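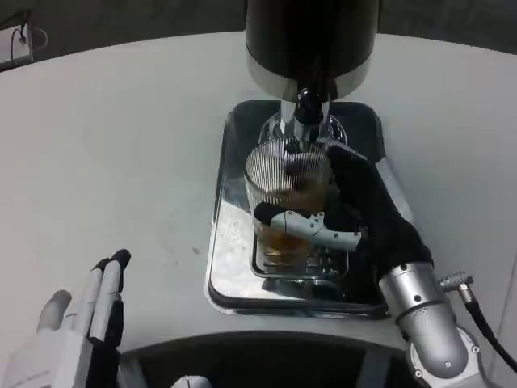 21 May 2019

Up at six, rain until ten. Took the bus out to Jeritz for the second visit and stayed until they wanted to lock up. Writing this at the kitchen table with my shoes still on.

The question I went with was the same one I had in March: can any of these machines do an ordinary job yet, the sort I do twenty times a day without thinking? In March my answer was no. Tonight it is something closer to "one or two, slowly, if you set the counter out for them first". I want to get down why before I read anyone else's account of it.

The job was serving a drink. Glass under the spout, drink in the glass, take the glass by the side, hand it over. The robot has two arms with proper fingered hands, and the right one wears a black fabric glove, with the grey mechanical thumb left bare. The thumb has a dark rubber tip and that goes against the left side of the glass while the fingers go round the back. I spent a long time watching that thumb. The tumbler they use is clear with ribs up and down the sides, and I thought the ribs would either help or ruin it. They seem to help. I asked whether it would manage a smooth glass and was told it would, but I didn't see one tried, so I am leaving that out of my notes for Tristia.

The left hand does very little. It stays open at the edge of the counter with the fingers up. A person would be wiping the tray with it, or reaching for the next glass, or taking money. Half of working behind a bar is what the other hand is doing.

Kept a tally, as I said I would. Over the afternoon I watched 60 attempts at the lift. Four went wrong. Two of those were the hand closing short and stopping, which did no harm. One tipped the glass against the rim of the tray and spilled most of it. One I couldn't make sense of, the arm just went back to where it started and waited. I don't think four in 60 is bad for a machine. I do think a café would send a person home for it.

They have their own count, much longer than mine. Their log said 2,986 lifts when I left, and the target before they change anything is 2,000 in a row without a spill. It has not got there. I was pleased they told me that without my having to push.

Speed is the real trouble. I timed a few by my watch and then stopped, it was making me impatient. In the time it takes to fetch one drink I could have done three, and wiped down. The young man from Kamath, who had come to look at it for hotels, said speed doesn't matter at two in the morning when there is only one guest in the lobby. Fair enough. I wrote that down.

What I keep going back to is how much has been done to the counter to suit the robot. The tray stays in one place. The little grate under the spout gives the glass a spot to stand in. The white top is kept clear apart from that. My own kitchen has a bread board, post, a radio and usually a cat in the way, and I can't see this working in it for years. A shop floor is a better bet, where somebody already decides where everything goes. Pudemar have been saying this since I first wrote to them and I argued with them about it. I should write back and say I've come round, at least partly.

Things I still want to ask them:
What happens when the glass is chipped.
Who fills the machine and who cleans the nozzle (a person, I am sure, but how often).
Whether the glove gets washed or thrown away.
Whether it can tell a full glass from a half full one before it lifts.

Missed the good bus home and stood in the shelter for forty minutes. Soup for supper. Washed up by hand, timed that too out of curiosity, eleven minutes including the pan. I dropped a spoon.

Must send the notes to Tristia before the end of the week, and find the charger for the old laptop, which I think is in the blue bag. Back hurts from standing. Bed.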